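Comparing two grippers and two controllers in simulation – project report

Last updated: February
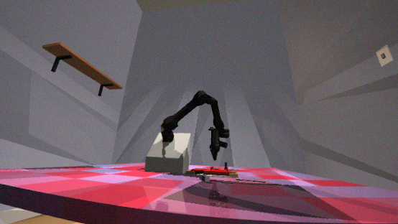 Fig. 1. Sim workcell, arm over the test objects.

We use cookies to remember your reading settings. By continuing you accept this. OK / Manage

1. What we set out to do

Pick the gripper and controller for the Clutstead sorting task before anyone spends money on hardware. Two grippers on the list, the Hinaron and the Trima. Two controllers, plain joint position control and Cartesian impedance. So four combinations. All of it done in sim, real arm is next term's problem.

Original plan also had a suction cup. Dropped it in week two, the contact model we had for suction was junk and fixing it would of eaten the whole project.

2. Setup

Same arm in every run, on the pedestal block, same table. Table texture and wall shading get randomized between batches so the camera policy can't just learn the background. Some of the textures are ugly. The pink and purple one in Fig. 1 gave the camera more trouble than any of the others, see section 5.

Objects are flat on purpose. Tall things are easy to grab and we wouldn't learn much. Low stuff means the fingertips have to get right down near the table without hitting it, and that's where the two grippers differ on paper:

Hinaron – narrow tips, shorter stroke, lighter
Trima – wider pads, longer stroke, heavier at the wrist

Each run starts with the arm above the objects, gripper pointing down. Descend, close, lift, hold for 5 seconds. A run counts as a success if the object is still in the fingers at the end of the hold. Anything else is a fail, we did not give half points. Szabolcs wanted half points for objects that get lifted and then slip. Would have made the tables a mess.

Control loop settings are in the config folder. Impedance gains were tuned by hand on one object and then left alone for the rest. Probably not the best way but there was no time.

3. Runs

2779 runs total over all four combinations. Of those we threw out 313 where the physics blew up (object shot through the table, or the fingers locked inside each other). Most of the bad ones were Trima with position control. We think the wide pads push down into the tabletop and the solver can't settle. Smaller timestep helped but made everything so slow that we went back.

The thrown out runs are a weak spot in the comparison. If you count them as fails the Trima looks worse than it does in our results. Should be kept in mind when reading section 4.

4. Results

Hinaron + impedance was best overall. It got under the edges of flat objects more often and when the tips touched the table the arm gave a little instead of fighting it.

Hinaron + position was ok as long as the height estimate was right. When it was off by even a small amount the gripper either closed on air or jammed into the table.

Trima + impedance – better than we expected. Slow. Very good once it had hold of something, hardly any drops during the hold. Bad at thin sticks, the pads close over the top and the stick rolls out.

Trima + position, last place. Not close.

Stacked or overlapping objects were bad for all four. Usually the gripper picked up the lower piece along with the top one, or shoved both sideways. We only had 6 overlapping layouts so can't say much about which combination handles them better.

5. Camera problems

Didn't plan to write about this but it took up most of a week. Height estimates come from the sim depth camera plus a color mask. On the plain tables the mask was fine. On the patchwork ones, red objects bled into the red and magenta patches and the mask grew way past the edge of the object. The arm's own shadow made it worse, dark thin objects lying in it would disapear from the mask completly.

Two fixes tried. First one was turning shadows off, which worked but kind of defeats the point of randomizing. Second was masking from depth only and ignoring color. Depth only lost the very flat pieces. We ended up using both masks and taking the smaller area, which is a hack, and it's in mask_merge if somebody wants to clean it up.

6. What we would do different

Tune gains per gripper. The Trima is heavier and got the Hinaron's gains.
Log contact force from the start. We added it late so the early batches don't have any.
More overlapping layouts.
Fix the timestep before running anything big – we changed it partway through and had to redo the first batch.

7. Recommendation

Hinaron with impedance control for the first hardware tests. Keep the Trima on the list for the heavier parts, it holds better. Friction values in the sim were guessed, so somebody needs to check the fingertip material against real parts before ordering.

Thanks to Szabolcs Vörös for the controller code and for letting us hog the Marchand lab machine overnight.

Related reports
Depth camera noise on shiny parts
Clutstead sorting task: layout and part list
Notes on hand-tuning impedance gains
Marchand lab machine: booking and queue rules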